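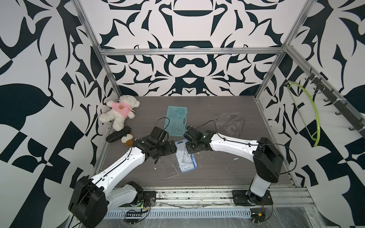
Niilo Suominen put it differently when we sat down with him at 3 in the afternoon: the arms don't take the job, they take the easy half of it, and the easy half was where people got to rest their eyes. Several packers at Saarela said much the same. We had not asked about rest in the first round of interviews, which was a mistake.

4.2 What is left for the packers

Sorting of returned school supplies at Saarela went from all-manual to mixed in December. 69 staff affected, 40 agreed to talk to us. Before: one person, one bench, 500 items a shift. After: arms take the plain items, people get the leftovers plus the complaints.

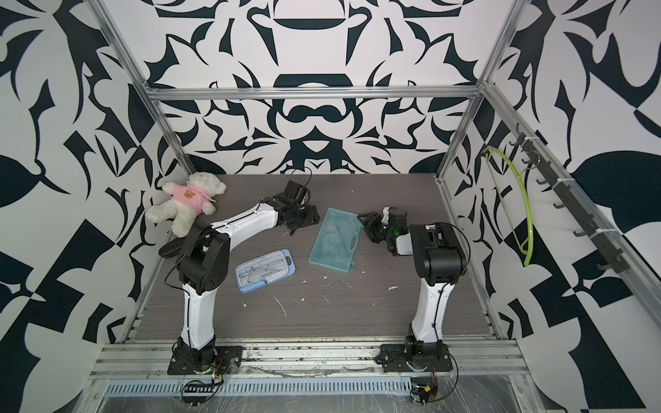

Figure 3. Two-arm cell, pencil case task.

Pace came up more than pay. Packers who moved over from the Vurka line said they now wait on the cell, then rush, then wait agian. Part of this is the goods themselves. Cases with see-through plastic, like the teal one between the two grippers in Figure 3, were named as the items staff least wanted to hand over, they felt they could check one at a glance. Supervisors disagreed. No item-level timing from Nustum yet, so we leave it open.

Second change, training. Shorter on paper. Most of it now happens informaly, at the bench, unpaid in two cases we heard of (see 4.3).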